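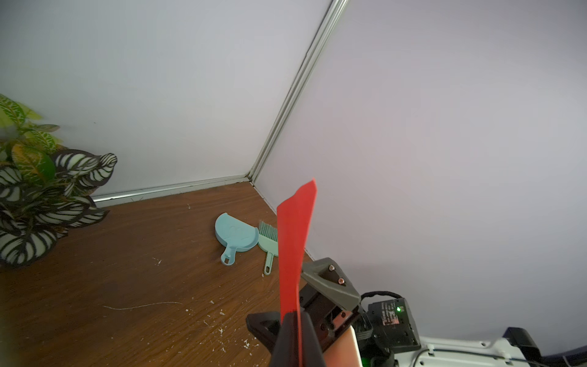

Robot Cell Technician, Gripper and Wrist Hardware
Nulomska, Sternley site
Full time, day shift, start in October
Reference: 857

Nulomska runs a single-arm test cell for household tool handling. We are hiring one technician to take over its setup, upkeep and repair. The position reports to Cường Tăng, cell lead.

Duties
Fit and align gripper fingers, including 3D-printed parts. Check finger screws at the start of each shift and replace worn fingers.
Inspect wrist cabling for chafing and strain through the full range of joint travel. Reroute or replace as needed.
Mount and calibrate the wrist camera. Recalibrate after any finger change or collision stop.
Set grip force and approach height for thin, flat hand tools such as scrapers.
Keep the cell log. Every fault gets an entry with joint positions, the part replaced and the time out of service.
Print and finish spare fingers. Minimum stock is 3 pairs.

Required
2 years of hands-on work with robot arms or similar motion equipment.
Able to read wiring diagrams and crimp, solder and test small connectors.
Basic Linux command line.
Able to work kneeling at floor level. Many of the tasks take place on the floor.

Useful
CAD for small printed parts.
Experience with force-torque sensors.

Hours and terms
32 hours per week, Tuesday to Friday. No on-call duty. Training on our log system and stop procedure is given in the first week. Travel to the Prutby workshop is required when an arm joint has to be opened; mileage is paid.

To apply
Send a resume and a short account of one repair you carried out, including how you found the fault. Put the reference number in the subject line. Applicants who are shortlisted will do a paid bench test: one finger swap, one cable replacement and one calibration.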